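How I Wrap Small Breakables for Mailing (Without Using Half a Roll)

I mail a lot of little things. My sister moved three states over, my nephew collects tiny clocks, and I sell bits and pieces from my craft room when the shelves get too full. So I've wrapped plenty of small, odd-shaped objects, and broken a few too, including a sugar bowl from my Saludo set that I still get sad over.

My old method was to roll the thing up like a burrito and use so much tape that whoever opened it needed a steak knife. Rommel Villanueva, who used to run the counter at the Josier gift shop in town, finally showed me how he does it, and I've been doing it his way ever since (with a couple of changes he doesn't approve of).

What you need

Bubble wrap, the small-bubble kind. Big bubbles are fine for filling a box but they don't hug anything.
A tape dispenser heavy enough to stay put when you pull.
Scissors.
A box with a little room to spare on every side.
A flat surface, bigger than you think you need.

Step 1: Clear the middle

Move everything you're not wrapping to the edges. I used to skip this and then I'd wrap a pen in with the candle holder. Keep the tape toward the back where you can reach it but won't knock it with your elbow.

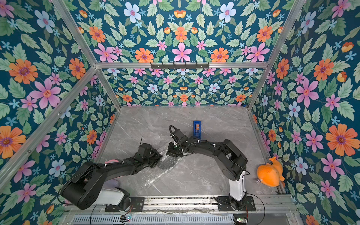
Wipe the surface down too, if it's been a while. Crumbs and grit stick to tape like you wouldn't believe, and then the tape won't stick to anything else.

Step 2: Cut your sheet

Set the object on the wrap and roll it over twice. Add a hand's width and cut there. For a mug-sized thing I end up with 20 inches or so of wrap, and for anything smaller I just cut that in half. Don't fuss over a straight edge – it all gets folded under anyway.

If your wrap has been squashed in a closet, give it a shake and check for flat patches. I bought a giant roll from Ornum once, 163 feet of it, and the last stretch had been crushed so badly it was basically a tablecloth. I used it to line the bottoms of boxes and it did fine there.

Step 3: Bubbles in

People argue over this one! I go bubbles in, against the object, so they tuck into the curves and handles. The smooth side faces out and the tape grips it a lot better.

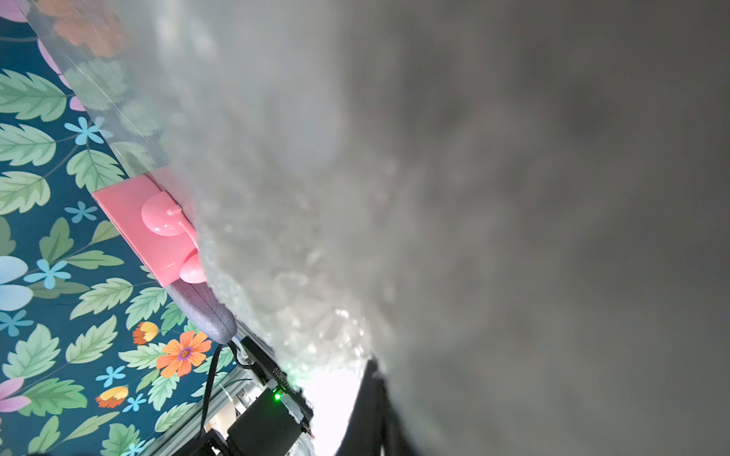 Handles, knobs and spouts get their own little strip first. Wind it on snugly, one small piece of tape, done. If there's a hollow part, like the inside of a cup, stuff it with a scrap of wrap so the walls have something to push against.

Step 4: Turn the sheet and roll

Now lay your sheet so a corner is pointing at you and put the object a bit in from that corner. Fold the corner over the top, pull it snug, fold the left side in, fold the right side in, and roll away from you. It's just how a deli wraps a sandwich.
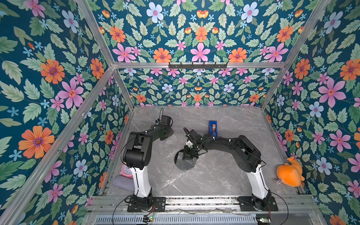 Rolling from a corner is the part that changed everything for me. The sides fold in on themselves and you don't get those open ends that things slide out of. You can see the sheet lying on a diagonal across the gray marble-patterned surface, with the blue tape dispenser just behind it, and that's pretty much the layout I like. Something round like that pink alarm clock does really well with corner rolling, though I'd put an extra square of wrap over the face before starting. Square things are easier still. You just have to watch the corners, which like to poke through.

Step 5: Tape it, but be nice

Two pieces. One on the last corner, one across the middle. Fold the end of each piece under itself to make a little pull tab. Whoever opens it will love you.

Step 6: Box it

Pad the bottom, set the bundle in the center, fill the sides, pad the top. Close the box and give it a gentle shake. If you hear or feel anything shift, open it back up and add more.

I try to get my December packages done on a Friday night with the radio on, all in one go, and I save every clean piece of wrap that comes back to me in a bag behind the door.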